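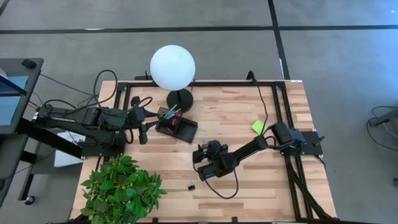
Home Notebook Benches Supplies Archive

Shared notebook / Flulstead room / Desk layout, entry 5

April, started 9:40

Purpose: settle the layout of the small desk items on the wood top before the list goes to Baretton. Items under consideration are the globe lamp, the black tray, the pen cup, a binder clip and the lime-green sticky notes. The plant stays at the corner and is not part of the layout.

Top. Butcher block, pale, mixed tan and beige planks. Oiled in March with the Rakena hard oil, second coat thin. No tack left under the palm. Plank direction is worth recording because the pencil marks from entry 3 were drawn along a joint and could not be found again. New marks go across the planks, in soft pencil, short.

Lamp. White globe shade on a round black base. Placed toward the back of the top, near the middle. In entry 4 it was at the left, and the light fell mostly on the bare end of the wood while the tray sat in the dim half. With the lamp central the reading at the tray position was 411 lux, overhead lights on, meter flat on the wood. With the overheads off the number is much lower and I would not write small text by it. Meter battery was changed before the reading. The one in the drawer marked "good" was not.

Base slides if pushed with two fingers. Felt pads make this worse. Tried the thin cork disc from the Takoveck sample box and it held better, but the disc is slightly too wide and shows as a ring at the edge. Trim or reject. Left off for now.

Tray and cup. Black tray, just forward of the lamp base and to its right, set at a slight angle. The cup goes in the tray with pens and markers together. Colors at hand are teal, red and white. I considered sorting pens into one cup and markers into another, but a second cup takes the space where the hand goes, so one cup.

The mesh has the usual drawback that fine tips go through it if dropped in point down. Caps on, points up. Dust also collects on the flat panel at the bottom, and a damp cloth only pushes it into the corners. Dry brush first, then cloth. 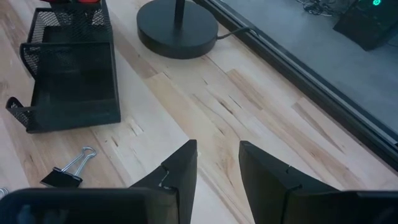 Clip. Binder clip lies loose on the wood for now. Three candidate places: in the tray, on the rim of the tray, or on a stack of paper at the right. In the tray it goes under other things and has to be dug out. On the rim it grips well but the handles stand up and catch a sleeve. With no paper on the top today the third option could not be tried. Handles folded against the body take less room than handles open, obvious, but the drawing for Baretton assumed open. Correct the drawing.

One concern with loose clips is scratching. Dragged a spare one over an oiled offcut, moderate pressure, 100 mm stroke. The body left a faint line that rubbed out with a thumb. The wire handle left nothing I could feel. Repeat on the unoiled offcut for comparison.

Sticky notes. Lime green, flat on the wood, toward the right rail. The adhesive question from entry 2 is still open: on fresh oil the notes let go within the hour and curled, on cured oil they hold. Today's note was put down at 10:15. Check at end of day for curl and for any mark under the adhesive strip.

Cleaning order, revised:
- small items off, into the lid of the sample box
- lamp unplugged, base wiped, cord wiped
- brush along the planks, not across
- cloth barely damp, then dry cloth at once
- items back in order: lamp, tray, cup, clip, note

Going from the lamp outward is quicker than starting with the clip. The tray position is defined from the lamp base, so anything placed before the lamp gets moved again.

Knots. Several small ones with brown streaks running along the grain. Stable, no lifting. The Flulstead supplier calls these mineral lines and does not accept them as a fault. Agreed, they are flat and take oil the same as the rest.

To do:
- trim cork disc, about 2 mm off all around
- clip drawing, handles folded
- unoiled scratch test
- lux reading again after dark, same spot
- water the plant, wipe drips off the wood edge

Added 16:30. Note still flat. No mark under the strip. Lamp has not shifted from its pencil mark. Dark reading postponed, meter is needed in the other room until tomorrow.

2 comments | 5 shares

Previous entry Next entry Back to notebook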